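제목: Re: Re: [번역살롱] 9월 모임 텍스트 + 3장 호칭 문제

다들 안녕하세요
답 늦어서 죄송. 마감 하나 넘기고 이제 메일함 열었습니다. 급하게 쓰는 거라 두서 없어요. 오타 있어도 그냥 읽어주세요.

일단 지난번 메일 밑에 그대로 붙이고 그 밑에 답 답니다. 스크롤 길어서 죄송.

> 보낸 사람: Capucine Bodin
> 받는 사람: 번역살롱 메일링리스트
> 제목: Re: [번역살롱] 9월 모임 텍스트 + 3장 호칭 문제
>
> 안녕하세요, 카퓌신입니다. 3장까지 다 읽었습니다. 한국어로 쓰는 메일이라 시간이 조금 걸렸어요. 이상한 문장이 있으면 고쳐 주세요.
>
> 첫째, 호칭입니다. 원문에서 두 자매는 처음부터 끝까지 서로 tu를 씁니다. 어머니에게는 vous를 씁니다. 이것은 그 집안의 오래된 습관이고, 프랑스 독자에게도 조금 이상하게 들립니다. 차갑다기보다 옛날 집 같은 느낌입니다. 그런데 초역에서는 언니가 어머니에게 "엄마, 밥 먹었어?"라고 합니다. 저는 이 문장을 읽고 다른 가족을 만난 것 같았습니다.
>
> 둘째, 3장의 하숙집 이름 Tendale입니다. 초역에는 "텐데일"과 "탕달"이 같이 나옵니다. 작가는 영국식 이름을 일부러 썼고, 인물들은 그것을 프랑스식으로 읽습니다. 주인 할머니만 영어로 발음합니다. 그래서 두 개가 있는 것이 맞을 수도 있지만, 지금은 규칙이 보이지 않습니다.
>
> 셋째, 144쪽의 긴 문장. 원문에서는 마침표가 하나입니다. 초역에서는 열한 문장이 되었습니다. 저는 끊는 것에 반대하지 않습니다. 하지만 숨이 차는 느낌이 사라졌어요. 동생이 계단을 올라가면서 생각하는 장면이니까, 독자도 조금 숨이 차야 합니다.
>
> 넷째, 작은 것. "il faisait doux"를 "날씨가 달콤했다"로 옮기셨는데, 그냥 포근했다는 말입니다. 예쁘지만 작가는 그렇게 예쁘게 쓰지 않았습니다.
>
> 그리고 9월 모임은 저도 갈 수 있습니다. 장소가 정해지면 알려 주세요.
>
> 카퓌신

카퓌신 님 고맙습니다. 한국어 고칠 데 없고요. 제 초역보다 낫습니다 진짜로.

하나씩 갑니다.

호칭
맞는 말씀. 변명을 하자면 초역 때 저는 "딸이 엄마한테 존댓말" 하면 한국 독자가 사극이나 재벌집 드라마로 읽을까봐 겁이 났어요. "어머니, 진지 드셨습니까" 이러면 갑자기 뒤에 병풍이 서잖아요. 그래서 확 낮췄는데 너무 낮췄네요. 다시 읽어보니 6장에서 동생이 처음으로 어머니한테 tu를 쓰는 데가 있죠. 병원 복도. 거기가 이 소설에서 제일 큰 사건인데 초역대로 가면 그 장면이 통째로 없어집니다. 이미 반말 하고 있었으니까. 식은땀 났습니다. 6장을 아직 안 옮긴 게 천만다행.

그래서 지금 안은
- 두 딸 모두 어머니한테 해요체. 합쇼체는 안 씀
- 부르는 말은 "엄마" 말고 "어머니"
- 자매끼리는 반말, 단 동생이 "언니"라고 부르는 횟수를 줄임. 원문은 이름으로 부르는데 이름을 그대로 쓰면 또 번역투가 되고, 매번 언니 언니 하면 동생이 너무 어려짐. 둘이 두 살 차이밖에 안 나는데
- 6장 복도에서 처음으로 "엄마" + 반말

마지막 거는 호칭이랑 어미가 한꺼번에 바뀌는 거라 원문보다 세게 갈 수 있어요. 원문은 대명사 하나 바뀌고 끝이니까. 눈 나쁜 독자는 그냥 지나가게 돼 있는데 한국어는 지나갈 수가 없음. 이거 괜찮은지 다른 분들 의견 주세요. 어미만 바꾸고 "어머니"를 유지하는 방법도 있긴 한데 "어머니, 나 무서워"가 되거든요. 써놓고 보니 이것도 나쁘지 않네. 모르겠다. 모임에서 소리내서 읽어봅시다.

Tendale
규칙 없는 거 맞습니다. 제가 날짜를 두고 나눠서 옮기다 보니 앞에 뭐라고 썼는지 까먹은 거예요. 부끄럽네요. 지문은 "탕달", 할머니 대사만 "텐데일"로 통일하겠습니다. 처음 나올 때 할머니가 정정해주는 대사가 원문에 있으니까 역주 없이 갈 수 있을 듯. 외래어 표기 원칙으로 따지면 편집부에서 분명히 한소리 할 텐데 그건 그때 가서.

비슷한 문제로 4장에 나오는 가게 이름 Kasano. 이건 일본 이름처럼 보이는데 본문에 보면 주인이 코르시카 사람이라고 나와요. 카사노? 카자노? 카퓌신 님 이거 어떻게 읽으세요? s가 모음 사이에 있으니까 프랑스어로는 카자노일 텐데 인물들이 다 그렇게 읽는지. 그리고 동생이 키우는 개 Wumbei는 도저히 모르겠음. 웜베? 붐베이? 움베이? 작가가 어디서 따온 건지 찾아봐도 안 나와요. 일단 "움베이"로 해놨습니다. 입에는 잘 붙더라고요.

144쪽 긴 문장
이게 제일 할말 많은데 짧게 쓸게요. (못 할 것 같음)

열한 문장으로 끊은 건 솔직히 관계절 때문입니다. 원문은 명사 던져놓고 뒤에 qui, que, dont으로 계속 매달고 가니까 계단을 한 칸씩 올라가는 순서랑 문장 순서가 같아요. 한국어로 하면 꾸미는 말이 다 앞으로 와서 계단 꼭대기부터 거꾸로 내려오게 됩니다. 그래서 끊었는데 끊으니까 보고서가 됐죠. 올라갔다. 생각했다. 난간을 잡았다.

어제 밤에 다시 해본 버전은 "-고"랑 "-는데"로 이어서 두 문장까지 줄였어요. 앞부분만 붙여요.

"난간을 잡고 올라가는데 난간은 어릴 때 잡던 그대로 차갑고, 어릴 때라면 언니가 앞에 있었을 텐데 언니는 늘 두 칸씩 올라가서 뒷모습만 보였고, 그 뒷모습에 대고 천천히 가라고 말한 적이 한 번도 없었는데 왜 없었는지 생각하다 보니 벌써 2층이고,"

이런 식. "-는데"가 너무 많나 싶기도 하고. 근데 "-는데"가 생각이 옆으로 새는 걸 제일 잘 잡아주는 어미라서 버리기가 아까워요. 쉼표도 평소 제 기준보다 훨씬 많습니다. 누가 소리내서 읽고 숨차는지 봐주세요. 저는 이제 외워버려서 판단이 안 됨.

아 그리고 두 문장으로 남긴 건 중간에 층계참에서 한 번 멈추기 때문이에요. 원문에선 세미콜론. 한국어에 세미콜론이 없으니 여기만 마침표 쓰자는 건데 반대하시면 다시 이어볼게요.

"달콤했다"
네 고쳤습니다. 포근했다. 제가 잠깐 시인이 되고 싶었나봐요.
이거 말고도 비슷하게 멋부린 데가 더 있을 겁니다. 보이는 대로 찔러주세요. 2장 초반 "빛이 쏟아졌다"도 원문은 그냥 밝았다예요. 빛은 왜 맨날 쏟아질까. 지난달에 다른 책 교정 보면서도 쏟아지는 빛을 몇 개나 지웠는데 제가 똑같이 하고 있네요.

추가로 제가 고민하는 거 하나. 2장 꽃 이름입니다.
어머니가 식탁에 꽃을 두는 장면에서 pivoine이랑 œillet가 번갈아 나와요. 작약이랑 카네이션. 처음엔 작가 실수인줄 알았는데 어머니가 기억하는 날은 작약, 딸들이 기억하는 날은 카네이션인 것 같아요. 같은 날 얘긴데. 한국 독자한테 카네이션은 무조건 어버이날이잖아요. 딸이 어머니 집에서 카네이션을 떠올린다? 이러면 원문에 없는 효도가 생깁니다. "패랭이"로 피해가자는 의견이 전에 있었는데 패랭이는 또 들꽃 느낌이라 식탁 위 꽃병에 꽂아놓기엔 좀. 사전에는 둘 다 œillet로 나오긴 해요.
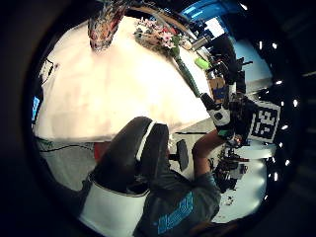

저는 그냥 카네이션으로 밀고 가는 쪽에 기울어 있습니다. 독자가 어버이날 떠올리면 떠올리는 거고, 뒤에 가서 어머니 쪽 기억이 나오면 알아서 지워지겠죠. 작가가 의도한 게 두 기억이 안 맞는다는 거니까 꽃 이름만큼은 분명히 달라야 하고요. 패랭이/작약보다 카네이션/작약이 눈에 더 확 갈립니다. 카퓌신 님, 프랑스에서 œillet 재수 없는 꽃이라는 얘기 들은 적 있는데 무대 쪽 미신이었나요? 어머니가 젊을 때 극장에서 일했다고 5장에 나와서 혹시 그거랑 걸리는지 궁금합니다. 만약 그렇다면 어머니가 카네이션을 기억 안 하는 이유가 따로 있는 셈이라. 너무 나간 해석일 수도 있고.

모임 얘기
장소는 라벤트(Ravent) 2층으로 잡았습니다. 전에 갔던 데는 음악이 너무 커서 낭독이 안 되더라고요. 여기는 안쪽에 긴 자리가 있고 오후 2시부터 쓸 수 있대요. 자리값 없고 음료만 각자. 지하철 나와서 언덕 좀 올라가야 됩니다. 편한 신발.

읽을 범위는 3장 전체 + 4장 앞쪽. 합치면 원서로 60쪽이 안 돼요. 3장은 제가 위에 쓴 대로 고쳐서 다시 올릴 테니 지금 파일은 인쇄하지 마세요. 벌써 하신 분은.. 죄송. 이면지로.
원서 없는 분은 따로 연락 주시면 해당 부분 빌려드릴게요. 제 책 낙서 심한 건 감안하시고.

당일 순서는 대충 이렇게 생각 중
144쪽 먼저 (다들 정신 맑을 때)
호칭, 특히 6장 복도 미리보기
고유명사 싹 정리
쉬고
4장

4장은 초역이 아직 거칠어서 욕먹을 각오 하고 가져갑니다. 가게에서 외상 장부 가지고 싸우는 장면, 욕이 다섯 종류 나오는데 한국어 욕은 왜 이렇게 다 세거나 다 귀엽거나 둘 중 하나인지. 중간이 없어요. 중간 세기 욕 아시는 분 목록 좀 만들어와 주세요. 진지합니다. putain을 전부 "젠장"으로 옮기면 더빙 영화 되고 "씨"로 시작하는 걸로 옮기면 가게 주인이 갑자기 조폭이 됨.

참, 답장하실 때 전체답장으로 해주세요. 저한테만 보내셔서 제가 다시 퍼나르는 경우가 자꾸 생겨요. 그리고 제목은 바꾸지 말고 그대로. 제목 바뀌면 제 메일함에서 따로 놀아서 못 찾습니다.

3장 수정본은 이번주 안에. 늦으면 독촉해주세요.

급히 씁니다
살롱 총무 겸 3장 담당

추신. 움베이가 암컷인지 수컷인지 아시는 분? 3장에선 il이고 4장에서 한 번 elle로 받는데 앞의 명사를 받은 건지 개를 받은 건지 헷갈립니다. 한국어로는 티 안 나긴 하는데 신경 쓰여서요.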